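Ballow kitchen corner, gallery
2018-02-25

Quick page this one, more to follow when I get a minute. Second batch from the Ballow kitchen things: boards, plates, fruit, the paper table cover. Thanks to Natalia Zavala for the lend of the plates and for not minding the mess. Captions are mine so blame me for the speling.

Boards first, as people keep asking. Pale wood, the Findalwood one, oiled once in February and not since. Stood upright so the grain runs top to bottom, soft grey streaks in it, almost white otherwise. Nice against an orange. Fruit came from Moffat, 3 in a bag, bit scuffed with pale speckles on the peel but fine for eating. 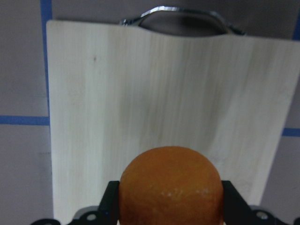
Plates next. I like a plain one for everyday, nothing fancy, a bit of a rim so the juice stays put. Bought a stack of 50 for the hall once, never again, no where to keep them. Guadalupe Camacho has the rest if anyone needs some for a do. Ask her before you turn up please.
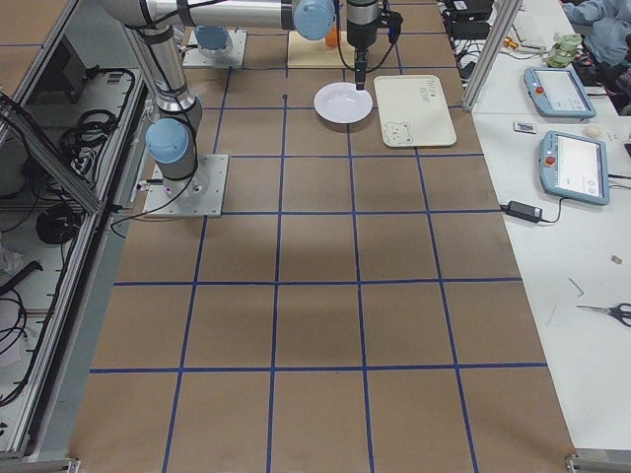

Paper covers are still the cheapest thing going for a big table. Roll from Flisora, cut to length, tape down the edges first and then do the middle. Lasts a good few weeks if you don't spill. Will add the mugs and the bread bin when I've sorted through the rest of them, and the prices too.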